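Gamell hand grippers, pair, reviewed for bedroom chores

Tukdale supplied the pair in April. Each gripper is held in the hand and has two jaws with ridged pads. The tasks a person performs with them are used to train a fixed arm, the Björklund, which then attempts the same chore unaided. I tested both stages.

Rated load is 500 g per gripper, enough for a shirt or a small carton. Jaw travel is 114 mm. Boxes with flat sides gave no trouble. Thin cloth on a soft mattress did, as the pads tend to take up the sheet along with the garment.

The arm was given 40 attempts at clearing a bed and completed 9. Most failures came at the first pinch of dark fabric. Cables were worse: it gripped them well enough but let the loose end drag. The older Flemeck arm managed none of this, so there is progress, at a price.

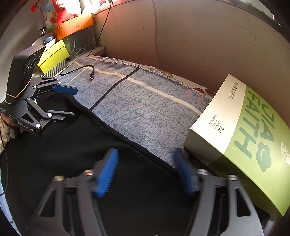
Can a machine tidy a bedroom without help yet?
Only in part. It will move boxes to a marked spot, but folding and sorting clothes still need a person.

Build quality is good, the manual poor. Spare pads are sold in pairs. Recommended for workshops, too early for homes.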